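Workshop tips: taking apart and refitting an old desktop computer

Most old office computers are put aside long before they are worn out. A bit more memory, a different drive or a good clean will often keep one going for homework, letters and the household accounts. The work isn't hard but it is fiddly, and most of the trouble people have comes from lost screws, muddled parts and rushing the last ten minutes. These notes cover the way we do it at our bench. They suit a full-size desktop case with a side panel that comes off. Small slimline machines are put together differently and want their own instructions.

Before you open it

Copy off anything you want to keep. Shut the computer down properly, switch off at the wall, pull the mains lead out of the back and then press the power button once. Leave it a few minutes. Take out every other lead as well, and if you are not sure you will remember where they went, put a bit of masking tape on each and write on it.

Never open the power supply itself. It is the metal box the mains lead plugs into, and it can hold a charge after the lead has been out for some time. If it has failed, swap the whole box.

Lay the case on its side so that the open side faces up. It is much steadier than working with it upright, and anything you drop lands where you can find it. Check that the feet are not hanging over the edge of the bench.
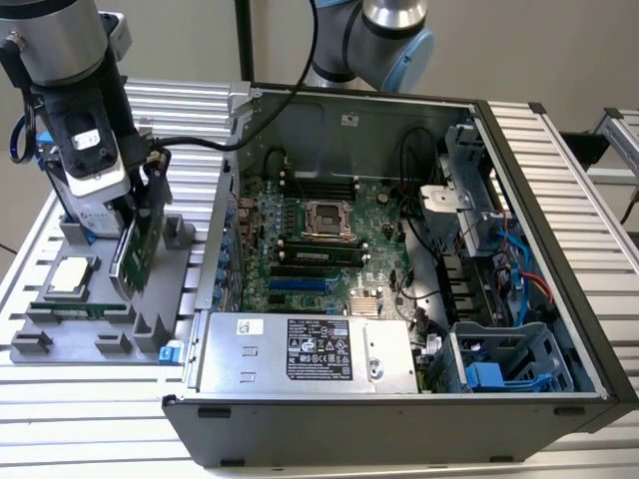 Good light matters more than good tools. A desk lamp on a bendy arm is enough, set to the side so that your hands don't throw a shadow over the part you are looking at. For tools, a medium crosshead screwdriver does most of the work. Add a small flat blade, a soft clean paintbrush and a torch.

Touch bare metal on the case before you pick up any part, and again each time you come back to the bench. Wool jumpers and nylon carpet are both bad for static. Take off rings and bracelets.

Photograph the inside before you unplug anything. Take one picture of the whole board and a few close ones of the cable ends. Small plugs look very alike once they are off.

Expansion cards

Cards are held at the back by a screw or a clip, and often at the far end of the slot by a plastic catch as well. Find the catch first. Press it with one finger, hold the card by its edges and lift straight up. If it won't come, stop and look again. Rocking it from side to side can crack the slot.

Write down what is printed on the card before you put it away. A maker's name and model number will save you an hour when you need to look for the right software later.

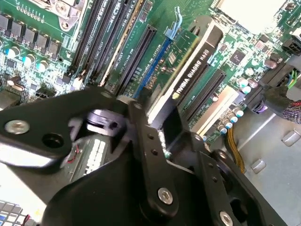

Gendora Repair Bench, Hardware Team

When a card goes back in, line up the metal bracket with its opening in the case and press evenly along the top edge until it sits level. Do up the screw or close the clip. A card that is slightly high at one end can stop the computer starting at all, so it is the first thing to check if you get a blank screen afterwards.

Slots of different lengths and colours are not all the same type. If a card doesn't drop in with light pressure, it is probably in the wrong one.

Keeping the parts in order

Use a tray with separate pockets. We like grey plastic at our bench, and the Jernar trays we had before did the job too, but an ice cube tray or an egg box is fine for screws and a baking tin lined with cardboard will hold the larger pieces. Keep it right next to the case so that nothing has to be carried across the room.

Give each kind of part its own place and stick to it. The processor should lie flat in a pocket of its own, with nothing on top. Memory goes in slots or on card, and you should only ever hold it by the edges. Screws from the drive go with the drive.

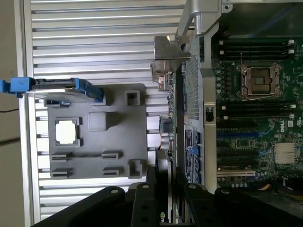 Drive carriers usually slide out once you squeeze or lift the coloured plastic parts. Unplug the drive's cables first, pulling on the plugs and never on the wires. Put the carrier down somewhere it can't be knocked, and don't stack heavy things on it.

Cleaning

Do the dusting while the parts are out. Brush from the top down and work the dust towards the open edge. Take particular care around the rear sockets and any mesh, where fluff packs into the holes. If you use a vacuum cleaner, keep the nozzle outside the case and let the brush do the work.

Hold fan blades still with a finger while you brush them. Keep water and household sprays away from the board altogether.

The processor and memory

Leave the processor alone unless you have a reason to change it. If you do take it out, release the small lever at the side of the socket, open the metal plate and lift the chip straight up. Don't touch the inside of the socket, and keep the brush well away from it. New heat paste is needed when the cooler goes back, and a blob the size of a small pea is plenty.

Open the catches on the memory slots fully before you fit anything. Match the notch, press down at both ends and wait for the click.
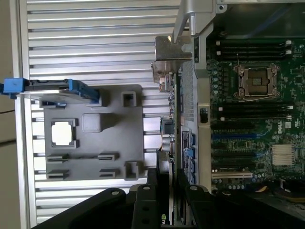
Before you close it up

Go back to your photographs and check each plug. Look in the tray. If there is a screw left over, find out where it belongs. Run a torch along the bottom of the case for anything that has rolled underneath, then refit the side panel, plug in only the screen, keyboard and mains, and try it before you connect the rest.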